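Measuring cups, again

Quick one tonight, dinner's on and I've got maybe 8 minutes before something needs stirring.

So. The baking drawer. I wrote in March that I was going to sort it and then I didn't, obviously. It sticks. You pull it, a handle catches on the underside of the worktop, you swear, you shove your hand in flat and wiggle. Every time. Usually the handle belongs to a measuring cup. We have too many measuring cups. Metal ones from my mum, a glass jug with the numbers washed off, and a set from Mészáros that came on a ring, and the ring went in the first week.

Hubert Jasińska says get the bright plastic ones. Different colour for every size, they nest, you learn the colours and stop squinting at the handle. He's got strong views on this and I've been ignoring them for ages, but I think he's right. My daughter does her Kumon sheets at the kitchen table while I bake and she'd be much quicker at fetching me "the yellow one" than "the third, no, the other third".

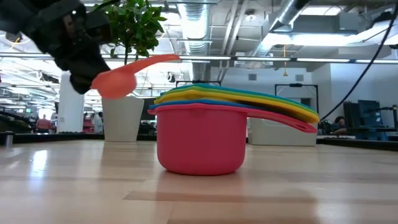
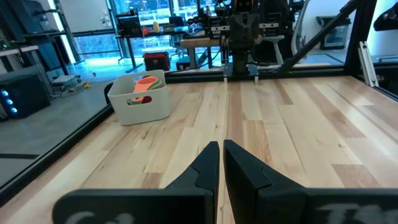
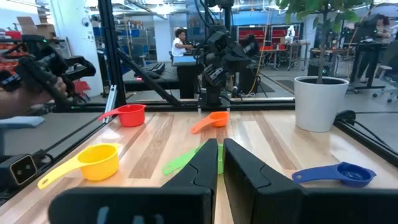

Top one is the cups nested, with the orange held up to the left of them. Middle one, the white bin. Last one, spread out on the table.

The nested stack is what's sold me. All the handles going the same way, one on top of the other. Big pink one at the bottom. If mine looked like that the drawer would shut. Only thing is you have to put them back in order, and I know what this house is like. Somebody will put a little one in first and then balance the rest on it and we're back to the wiggling.

Which is why I'm also thinking about a bin. White plastic, handle hole in the front so you can hook a finger in and pull it off the shelf. No nesting needed, just chuck them in. Less pretty but I reckon it'd survive us. I paid £2 for a tub for the biscuit cutters and that's still going, so a bin needn't be dear.

Holes in the handles too, on the pink and the yellow. Could go on hooks inside the cupboard door. But I did hooks for the Grillum tongs and they clang every time the door opens, so maybe not. Plastic would be quiter I supose.

Plan for now: metal set to the charity shop, jug stays (sentimental), bright ones on the list. Will measure the drawer first this time. Right, potatoes are boiling over, got to run.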